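Nomau Rooms, Haberkorn building, second floor
Monthly safety check of the shared room, with comments
Date of check: 08/08/2023
Form 157

Marks used: OK = in order. ACT = something must be done. N/A = does not apply in this room.

1. Way in and way out

1.1 Main door opens fully and closes by itself: OK
1.2 Second exit free on both sides: ACT
Comment: Two boxes of printer paper were standing outside in the corridor, on the hinge side. The door could open, but only halfway. I have moved them to the store. Please do not put deliveries there, also not for one hour.
1.3 Exit sign lit: OK
1.4 Extinguisher in place, seal not broken: OK
Comment: The label is still readable but it is coming off at one corner. The next service is in February.

2. Floor

2.1 Carpet flat, no lifted edges: OK
Comment: The seam by the door was glued after the last check and it holds well.
2.2 Walking way around the tables free: OK
2.3 Spilled food or drink removed: ACT
Comment: Crumbs under the window, and one sticky place as large as a hand. Cleaning is asked, job number 797.

3. Tables and what is on them

3.1 Tables stand firm: OK
Comment: One foot was turned too far in. I have adjusted it and tried it with my weight on each corner.
3.2 Edges smooth, no splinters: OK
3.3 Covers and paper lie flat: ACT
3.4 Cables on and near tables: ACT 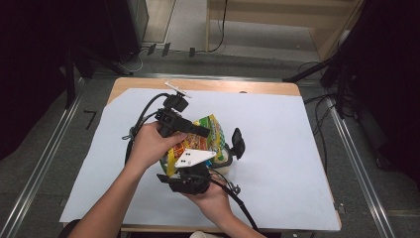

Comment to 3.3 and 3.4: A paper cover is allowed on the tables and I find it a good habit, it keeps the wood clean and can be thrown away after use. But it should finish at the table edge. With the pale blue sheet on the light wood table, the paper goes a little over the edge on the left side, and a sleeve or a bag can pull it with everything that lies on it. Please cut it to size or fix it below with tape. For the cables the same thinking: one black cable goes off the table edge close to where a person is working with both hands. It must be led down along a table leg and fixed there, so that no foot can catch it. The clips for this are in the top drawer, please take as many as you need.

3.5 Food packets: ACT
Comment: Packets of crisps and similar may be on the table during work. In the evening they go into the cupboard if closed, or into the bin if opened. We had mice in this building once and I do not wish to have them again.

4. Metal rails on the floor

4.1 Rails lie straight and do not move when pushed with the foot: OK
4.2 Ends covered: ACT
Comment: One cap is missing. I ordered a pack of 5 from Prollton, so we will have spare ones.
4.3 Nothing stored on or against the rails: OK

5. Electricity

5.1 Sockets and plugs without damage: OK
5.2 Extension leads not connected one into another: OK
5.3 Kettle switched off at the wall: N/A

6. First aid

6.1 Box complete: ACT
Comment: Small plasters are nearly finished. Fletirach can deliver them with the next order.
6.2 List of contacts on the wall is up to date: OK

Points marked ACT should be closed before the next check. When you have closed one, write your initials beside it on the paper copy at the door.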